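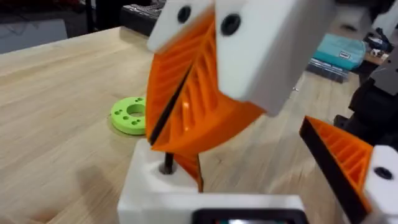

Jelle Koster reckons the Drimard pourer makes a young red taste two years older, and posted as much under my piece on decanters in February. I've now put 3,484 words of tasting notes behind the thing and I still can't find those two years.

The Drimard is a spout with air holes that you push into the neck of the bottle. I tried it on a Moges red, tannic and rather sulky, and on a soft Plelunetti that needed no help. Glasses were poured blind by my sister. With the Moges I picked the aerated glass as the better one about as often as I picked the other. With the Plelunetti I preferred it straight from the bottle – more cherry, less of that flat, stewed edge.

It does pour neatly, I'll give it that, and it rinses clean under the tap. The rubber collar is too slim for wider necks and leaked twice.

The Breritz jug I've had for years does the same job if you leave the wine in it over dinner. Jelle is welcome to mine, collar and all.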